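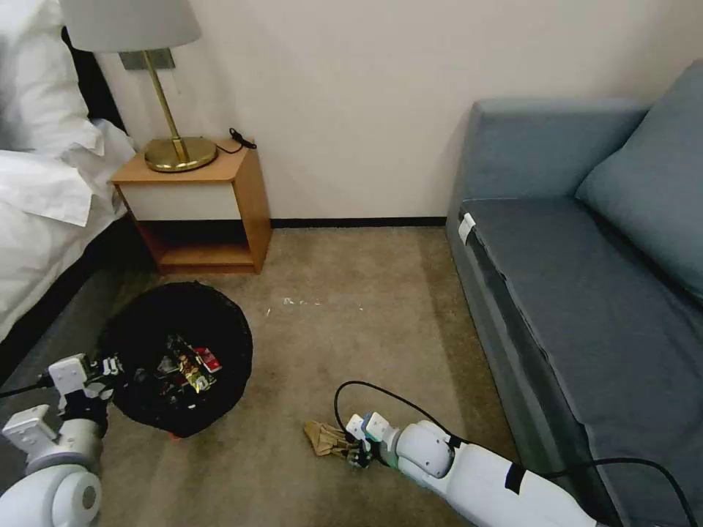
One reader of last term's handout objected that R-value and tog should not share a table, and asked for the conversion to be written out. The objection is accepted; see section 2.

Home | Courses | Handouts | Reading list | Contact

Filed under: Building Physics / Interiors

Unit 4 — Heat loss and soft furnishings in small bedrooms

1. Scope
Covers floor coverings, bedding and upholstery as thermal resistances. Window treatments were covered in February.

2. Units
Thermal resistance R is given in m²K/W. One tog equals 0.1 m²K/W, so a carpet rated at 2 tog has R = 0.2. Add resistances in series — carpet, pad, subfloor — before inverting to obtain U.

3. Steady-state loss
Q = U × A × ΔT. For a floor of 8 m² with U = 0.5 W/m²K and a difference of 15 K, Q = 60 W. Surface resistances must be included in U. Leaving them out is the usual error in submitted work.

4. Bedding
A duvet insulates by trapping still air. Compressed fill loses loft and therefore resistance. Values measured flat on a test plate do not carry over to a folded or bunched duvet.

5. Lamps as internal gains
Treat all electrical input as heat to the room. A lamp drawing 8 W for four hours adds 32 Wh.

Exercise
Repeat section 3 for the Stolik floor plan, using the pad data in the Sunora sheet. State U to two decimal places. Due 4th June.

This site uses cookies to remember your settings. Accept | Manage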